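Print
E-mail

Sarnura 2 – House Rules for Two-Armed Robots

A rule pack for simulated home and kitchen work
Supplied by Brukent. Page revised 18 Nov 2022.

Most teams working with two-armed robots have house rules. They are written on a whiteboard, half of them have been wiped off by somebody's sleeve, and the one about mugs was added after the mug. Sarnura 2 is a set of house rules that lives in the simulator and gets checked on every run, whether or not anyone is in the mood for it.

The pack contains 18 rules, a checker that reads your scene and your motion log, and a report that says which rules were broken, by which arm, and at what point in the run. It doesn't fix anything. Customers have asked for a version that fixes things, and we have asked them what they would like it to fix, and that is usually where the call ends.

What it covers

The rules fall into four groups.

Scene rules are checked before the robot moves. Every object the task names has to exist, has to be reachable by at least one arm, and has to be resting on something. You would be surprised how many published scenes contain a bowl that spends its whole career two inches above the table. Anything lying over an edge is reported with the length of the overhang, and anything on the floor inside the base's travel area is listed by name. You may then decide that the thing on the floor belongs there. The checker wants a yes in writing.

Motion rules are checked during the run. They set speed limits near surfaces, a slower limit near anything tagged as breakable, and a minimum gap between the two arms. The gap can be turned off for handovers, for the length of the handover. It turns itself back on. This was a popular complaint with the first edition and we have left it exactly as it was.

Grasp rules deal with what the fingers do. No closing on two objects at once unless the task says so. No dragging an object across a surface to get a better grip on it, a habit that looks clever in simulation and leaves marks on real furniture. No release until the object is supported, with "supported" defined at some length in the manual.

Record rules are the dull ones, and they are the ones that get teams in trouble. Each run stores the scene version, the robot model, the rule pack version and the random seed. A run missing any of these is marked "anecdote" in the report. The label can be changed in the settings. Very few people find the setting, and we have not moved it to make it easier.

How strict is it?

There are two levels. Advisory writes everything down and stops nothing. Binding stops the run at the first break of any rule you have marked as hard. New installations start in advisory, on the theory that people should get to see the size of the list before it starts ruining their afternoon.

We suggest 10 runs in advisory on one task before anything is made binding. Read all 10 reports. If the same rule shows up in every one, either the task is badly laid out or the rule doesn't suit it, and both are worth knowing. Rules can be waived per task, with a reason. The reason field will not accept an empty line. It will accept "because," and we have seen the reports to prove it, but at least the name of the person who typed it goes in next to it.

Good practice that no checker can enforce

The manual has a chapter on this and we will be brief here.

Tilt the camera. A policy that has only ever looked at a level room has learned something about level rooms. Vary the view, keep the arms in it, and log where the camera was.

Put things in the scene that have nothing to do with the task. Real cabinets collect stuff. A robot trained on a bare surface with one block in the middle is going to have a difficult first day.

Look at the scene yourself before starting a batch. A person can spot a gap in a wall or a missing stretch of floor in a second or two, and a batch of 500 runs will contain it 500 times.

Do not tune the scene until the robot passes. If you move an object after a failed run, the scene gets a new version number. The checker can tell when you haven't done this. It is not polite about it.

What it isn't

Sarnura 2 is not a safety certificate. It does not stand in for a risk assessment on the real machine, for guarding, for an emergency stop, or for the applicable robot safety standards in your country. A clean report tells you the simulated robot kept to the rules in the simulated room. Please do not frame it and hang it in the lab. One customer did, and then sent us the photo, so we can't pretend we don't know.

It also doesn't judge whether the task was done well. A run in which the robot holds perfectly still for its full length will pass nearly everything. There is a rule for that now – number 18, "Progress" – and it is off by default because some people test waiting.

In the box

The rule pack, the checker, the printed manual and a wall card with all 18 rules on it in a type size meant for reading from a standing position. The Matoušek scene converter is included for teams whose rooms were built in the older Matoušek format. It handles walls, doors, furniture and loose objects. It does not handle joints on drawers, so those have to be set again by hand, and the converter prints a list of the ones it skipped.

Ordering and support

Licenses are sold per site and run for a year. Owners of the first edition can upgrade without reinstalling, but waivers from the first edition are not carried over. This is on purpose. Type them again and see how many you still believe.

Support is handled from our Jamport office by e-mail. Send the report file, the scene file and the rule pack version. Please do not send a phone picture of your monitor. We will answer it, because we are like that, but the answer will be a request for the report file.
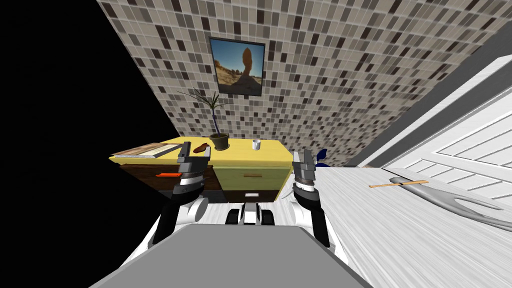
Home Scenes > Cabinet and Countertop

A two-armed robot at a low cabinet, left gripper by the small brown object, in a simulated room. Scene rules are the place to begin with work of this type: the board partly overhangs the edge, and the gray forked piece and the orange stick are on the floor. If the base is going to travel, both floor items need either a waiver or a new home. Tag the mug as breakable before the first run. The potted plant is up to you, though long leaves near a moving wrist deserve a line in the task notes.

Related: Motion Rules, Bimanual. Wall Card, replacement copy.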